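# Über Reltley

Wir prüfen Greifwerkzeuge und Automatisierungs-Kits, bevor andere Geld dafür ausgeben.

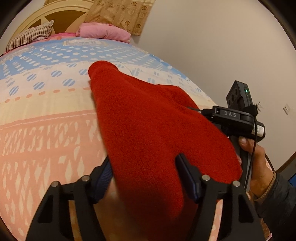 *Handgeführte Greifer an einem roten Fleecetuch*

Reltley sitzt in Wiltberg und verkauft keine Roboter. Wir bekommen auch keine Provision von Leuten, die welche verkaufen. Wer uns beauftragt, erhält einen Prüfbericht, und der fällt oft nüchterner aus als der Prospekt.

Textilien sind unser Schwerpunkt. Ein Karton hat Kanten, ein Tuch hat Falten, und an denen scheitern viele Versprechen. »Greift alles« lesen wir in fast jedem Datenblatt - geglaubt haben wir es noch nie.

## Was wir anbieten

- **Kurzprüfung:** 24 Griffaufgaben mit Decken, Kissenbezügen und Tüchern
- **Vollprüfung:** 74 Aufgaben, dazu Verschleiß der Kontaktflächen und Ersatzteillage
- **Zweitmeinung** zu einem Angebot, das Ihnen schon vorliegt

Die Vollprüfung kostet 3.000 Euro und lohnt sich nicht für jeden. Für ein einzelnes Gerät raten wir meist zur Kurzprüfung.

Zuletzt haben wir für die Wäscherei Crăciun das Greifer-Kit von Vidow geprüft. Unser Bericht nennt 2 Mängel, beide in der Anleitung. Ob sich das Kit im Dauerbetrieb rechnet, wissen wir noch nicht.

Stand: 1.6.25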